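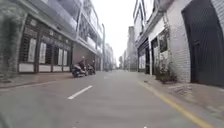 Threads > Walking > Side streets

ok so I finally did the back way through Drallthorpe, the one I keep putting off in favor of the main road. 2 miles, no plan, one iced coffee (gone by the second block)

I really love a street where the upstairs leans out further than the downstairs. All those balconies! I walked with my chin up and nearly met a curb

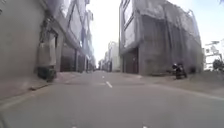
also I'm a sucker for potted plants on a sidewalk. Somebody has to carry a watering can down for those and I want to shake their hand

stopped at Yakubu for a bun, 380 for the plain and 600 for the one with the filling. Got the plain. Regretted it by the corner
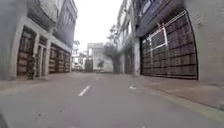
anyway the shutters. I have a whole folder of shutters at this point, up to 265 of them, and my favorites are still the brown slatted kind on old gray concrete. They just look good together?? I'd paint my garage door that color tomorrow if my landlord would let me

someone asked if it's a nice walk with a stroller. Mostly flat, yes, but the sidewalks get skinny and you'll be going up and down curbs
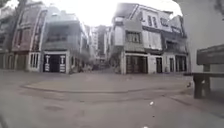
Lunomari Walking Club

next time I'm starting from the junction end, where it opens up and there's a bench. I want to look at the reddish-brown building with the white trim properly, that curve near the top is so pretty

and I'm getting the filled bun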